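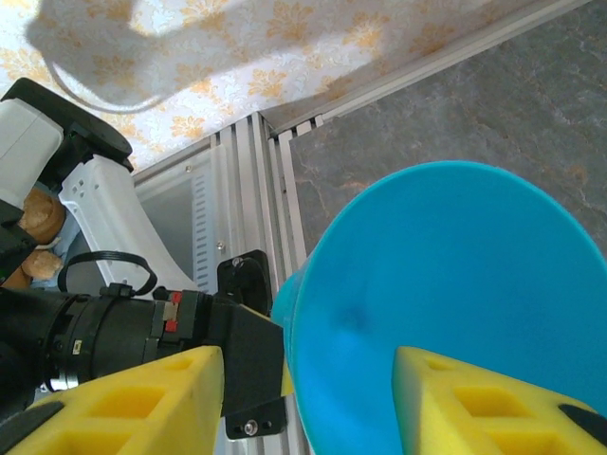 Zatis Kitchen Funnel, Large, Blue

Item no. 400
Sold singly or in packs of 2
In stock, ships from our Flidness warehouse

A one-piece plastic funnel with a wide mouth and a narrow spout. It is the large size in the Zatis kitchen line and the one most people want for filling bottles and jars from a mixing bowl or a stockpot. The surface is smooth inside and out, with no ribs or seams in the cone for food to catch on.

Uses

Oil, vinegar, syrup, stock and juice all run through it well. So do sugar, salt and fine rice. Flour will bridge over the spout if you pour it in all at once, so tap the side as you go. It is not meant for jam or anything with pieces of fruit in it. For those, order the Zatis wide-neck jar funnel, which has a short, straight spout.

Do not use this funnel for motor oil, fuel or garden chemicals and then bring it back into the kitchen. If you need one for the garage, buy a second one and mark it.

Care

Wash by hand in warm water with dish soap, or put it on the top rack of the dishwasher with the spout down. A bottle brush gets into the spout. Tomato and turmeric can leave a stain in the cone. A paste of baking soda and water, left on for 20 minutes, takes most of it off.

Do not pour in hot frying oil. Let the oil cool in the pan first.

Goes with

The Odera glass tree is in the same department and is often ordered with the funnel by people who mix drinks ahead for a party. It is a gold wire stand on a round black base, and the glasses hang upside down by their feet among the curled wire arms. The plastic wine glasses are glossy and opaque, in colors that include red, magenta-pink, light blue and lime green, so guests can keep track of their own. Stand and glasses are listed separately.

The Vonia 500 ml bottle with swing top also fits the funnel. Hold the funnel up a little as you pour so that air can get out of the neck.

Customer questions

Does it have a strainer? No. There is no strainer in the box and we don't carry one in this size.

Can I hang it up? There is no hole in the rim. It stores upside down on a shelf, and two of them will stack.

Does it come in other colors? The large size comes in blue only at this time.

Customer comments

"Used it for a big batch of lemonade. Fast, no drips down the bottle." Rehema Koech

"Good funnel. Takes up more room in the drawer than I planned for, so check your space." Hauke Engelhardt
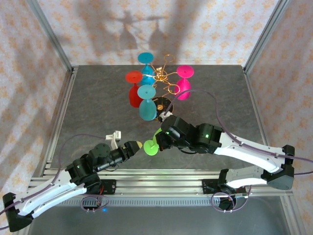

Orders that include a glass tree ship in two boxes, with the funnel and any bottles in one and the stand in the other. The boxes may arrive on different days. Bend the wire arms gently if one has shifted in transit. Glasses go on foot up, bowl down, and it is easiest to hang the one at the top last. If anything is missing or cracked, write to Agathe Barbier in customer service with your order number and we will send a replacement part.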